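In Praise of the Boring Checkout

I have been helping small shops sell things over the internet for long enough that I remember when a shopping cart was a page that emailed you the order, card number and all, and we thought it was marvelous. So please take what follows as the fond grumbling of someone who has spent a great many evenings looking at checkout pages and would still rather do that than most other kinds of work.

My grumble is this. We have let the checkout become the most complicated page in the store, and we did it one add-on at a time, each of them perfectly reasonable on the day it was bought.

Take a shop I looked after this past October. I'll call the owner by her real name, Mireille Marty, as she has read this and told me to go ahead. She sells kitchen linens and a few knives out of a little place in Zutidbridge, and she had 252 products and 40 extensions. When I asked what each one did, she could tell me about half of them. There was one for showing a different payment option depending on the customer's group, one for rounding the shipping, one that put a gift message box in the cart, and a second one that put a gift message box in the cart because the first had stopped working after an upgrade and had never been taken out. Both were still loading their scripts on every single page, bless them.

None of this was foolish. A customer wrote in wanting to pay by bank transfer, so Mireille bought the thing that did bank transfers. Another wanted the tea towels sent to one address and the bill to another. She is a kind person and a good shopkeeper, and a good shopkeeper says yes. But software doesn't forget a yes the way a counter does. If you wrap a parcel specially for somebody on a busy afternoon, it's over when they leave the shop. If you install a module for them, it sits in the folder for years, arguing with its neighbors. 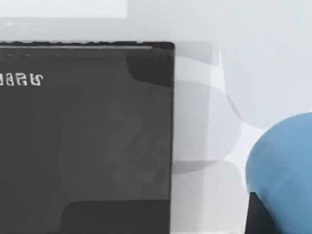 And they do argue! Most of these add-ons work by reaching into the store's own files and changing a line or two as the page is built. One of them doing that is fine. When six of them want the same line, the one that loads last wins, and it may not be the one you care about. In Mireille's case the tax was being worked out before the discount for people who paid one way and after it for people who paid another. The difference was pennies, but her bookkeeping program noticed, and she had been correcting the entries by hand every month and assuming the fault was hers. That part made me a little sad, I'll admit.

I know the usual answer, and I have heard it from developers I like and respect. They say you should buy one of the big replacement checkouts, the kind that puts everything on one page, and let it manage the lot. I've installed plenty of them (Pekitz is the one I know best) and some are very nicely made. My trouble is that a replacement checkout is still an add-on, only a much larger one, and now every other extension has to be written with it in mind. You end up writing to three separate support desks, each of which politely suggests that you ask the other two.

What I would like to see, and what I keep nagging people into trying, is a yearly clear-out. Make a copy of the store, put the copy somewhere customers can't reach it, and switch off everything that touches the cart or the payment page. Then place an order. Place it as a guest, as a returning customer, with a coupon, from a phone. Write down what you miss. I mean what you really miss, with an order in front of you, since everybody misses everything if you simply read them the list. Switch those few back on, one at a time, with a test order after each, and leave the rest off for a month before you delete them.

It is slow and rather dull. With Mireille it took us the better part of four days, plus one bad hour when the copy of the store began sending real emails to real customers. I should have turned those off first, and you should too. We came out with 11 extensions. The customer group payment rule stayed, because her restaurant accounts do need it. Both gift message boxes went, and people now type their message in the comments field that was there all along.

I can hear the objection that a plain checkout loses sales. Perhaps it does, here and there. Somebody somewhere wants to split a payment between two cards, and Mireille's shop can't do it anymore. She has decided she can live with that, and has put her phone number at the bottom of the payment page for anyone who gets stuck. A man from Walow rang her up the first week to ask about delivery and ended up ordering twice as many napkins as he had in his cart.

I do have some sympathy for the people who write these modules. Many of them work alone, they charge very little, and they answer messages at hours when they should be asleep. A developer who has to promise that his work is tested with every popular theme and every other popular checkout has taken on an impossible job, and we shop people gave it to him by insisting on having all of them at once. I would happily pay more for fewer of them – and I'd like to see the marketplaces let a seller write "works with the standard checkout only" without it looking like an apology.

Mireille's next clear-out is already on my calendar. She has asked whether we might do the product filters while we're at it, and I said yes, of course, so I suppose I am no better than anyone else.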